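Colis: your questions about the film, with our doubts included

Is Ximena Tapia really playing the boxer?
Her agency says talks are "advanced." We have heard that word before other projects that never rolled a foot of film. No contract has been announced, so treat the posters going around as fan work.

Didn't she say she turned it down?
She said in a radio interview that she "wasn't the obvious choice," and several sites made that into a refusal. Listen to the whole thing and she never says no. She never says yes either.

Who is directing?
Volodymyr Zhuravel, according to the production company, Haslinger. He has made two features, both small, and neither had a fight in it. Whether he can stage one is anybody's guess.
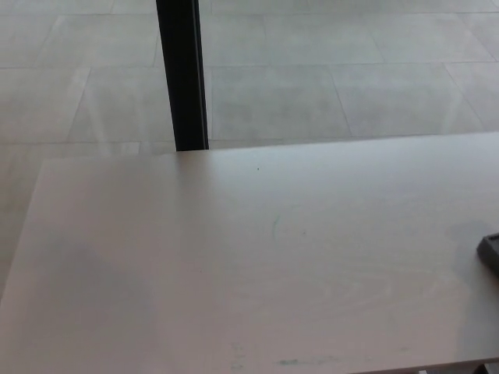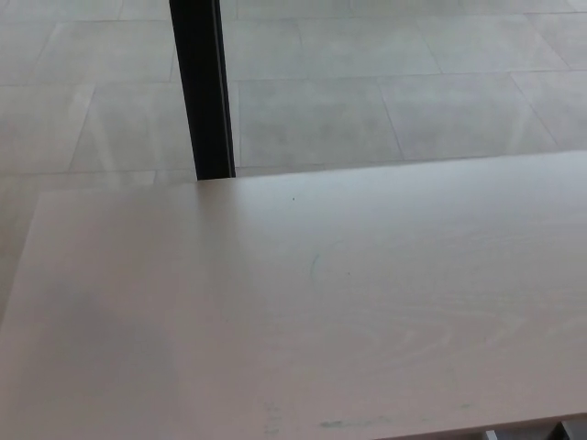

Is it a true story?
Partly. The script borrows from the career of Fulgencio Mendoza, a club trainer, and then moves everything to another city and gives the lead role to a woman. "Inspired by" is doing a lot of work on that press release.

Did 1039 people audition for the sister?
That figure comes from the publicist. A month earlier the same office told us 704. The part went to Marisol Arriaga, who was on the shortlist from the start, so we wonder what the open call was for.

Has she trained for it?
The claim is 50 sessions in the ring. Her coach, Soledad Bermúdez, would only tell us that Arriaga "worked hard and hit the bag properly." We trust that more than the number.

When does it come out?
December, if you believe the trade ad. Shooting hasn't started, so we don't. Next year looks likelier.

Will you update this page?
Yes, when somebody puts a name to a statement. Please stop sending us screenshots of group chats.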